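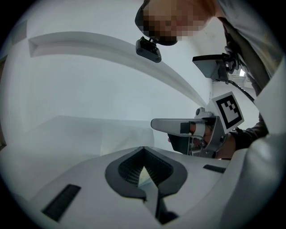 Hand-held gripper with marker card, operator leaning in.

Thread: Cillow line, who does the packing now

liner_tech
Posted 11 Oct 2023
Status from Mirnden. Since April two of the packing stations have been on the Cillow arms. Rate is 300 trays a shift per arm, against 200 by hand. The packers now spend part of each shift on the hand-held grippers recording demonstrations. Same wage grade. I think the grade is wrong.

okafor_m
Why wrong? Recording is lighter work than packing.

liner_tech
Lighter on the back. You hold the wrist at one angle for 90 minutes and bend over the table to do it. A bad grasp also has to be flagged and repeated -- that is inspection work, graded higher at Lennox.

dwt77
Lennox pays it as a 7 percent supplement, not a grade. It goes away when the recording stops.

okafor_m
Then that is the question to ask. What happens to the packers when the arms have enough data?

sgunn
Senga Gunn, shift lead, Mirnden. Nothing in writing yet. Two people moved to changeovers and like it. One asked to go back to hand packing and did.

liner_tech
Changeovers are a day shift job. Not everyone can take days.

dwt77
Disagree that it's the arms' fault. Shift pattern was a problem before.

sgunn
Agreed on the pattern. Still want the recording time logged separately -- right now it goes down as packing and the rate looks low.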